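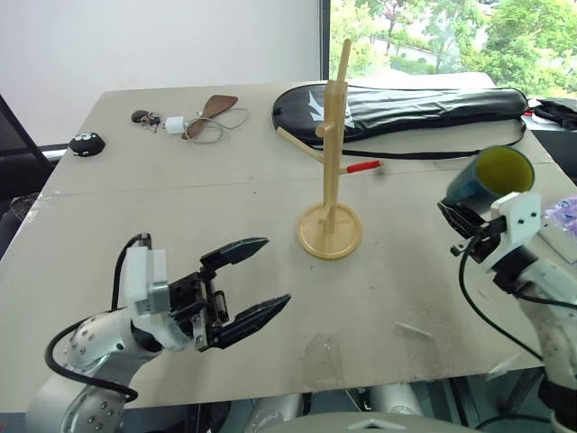
## Vilgot Viklund's string arrangements — which pressing?

**nirk_fan**

Does anyone here own both versions of the second Distov LP? I mean the one with Vilgot Viklund's string charts on side two. I've had the Sorkach reissue for years and always thought the strings sounded buried. Last week I heard an original at a friend's house and the cellos were right up front on the ballad. Same song, same length, but it could have been a different mix.

My copy has 79 in the run-out, if that helps.

**oldtape**

It is a different mix. The original was mixed for mono and Viklund sat in on it. When Sorkach put it out again in 2000 they went back to the multitracks and had Riku Oshima do a new stereo mix. It says so on the inner sleeve, in very small type under the lyrics.

Oshima did good work elsewhere but I don't think he cared for strings. He pushed the drums up on everything he touched.

**Marnie_B**

I disagree about Oshima. Listen to the Alaoui album he produced. There are strings all over that and they are lovely, very close and dry. If they are low on the Distov record I would guess the tapes were in a poor state.

Also, a lot of people prefer the stereo. You can hear the backing singers properly for the first time. On my mono copy the three of them are a sort of smudge behind the lead.

**oldtape**

The tapes were fine. The CD in the box set came off the same reels and the strings are clear on that.

Fair point on the Alaoui album, I'd forgotten that was his.

**nirk_fan**

Thanks both. I've just looked at the inner sleeve and there it is. I must have read those lyrics a hundred times.

So is the original worth chasing? There's one listed at 60 pounds with a split seam and "light marks". I've never paid that for a single record.

**pete_in_leith**

I paid less than half that in July, but it took me a long time to find one and the sleeve is in a worse state than yours sounds. Ask the seller to play side two, track three. There is a quiet passage before the last verse and any groove wear shows up there. Mine crackles all the way through it.

Don't bother with the Nirketti export pressing. Thin vinyl, and they left off the closing instrumental, the best thing Viklund wrote for them.

**Marnie_B**

The closing instrumental is two minutes of woodwind going nowhere. I can live without it.

I'd get the box set and save the money. You get the mono mix, the stereo mix and the single versions, and the booklet is 168 pages with all the session dates in it.

**pete_in_leith**

The box has the mono mix on CD only. If he wants it on vinyl he needs the original — that's the whole question.

**nirk_fan**

I do want it on vinyl. I've messaged the seller about track three and I'll post again when I hear back. If it's noisy I'll go for the box.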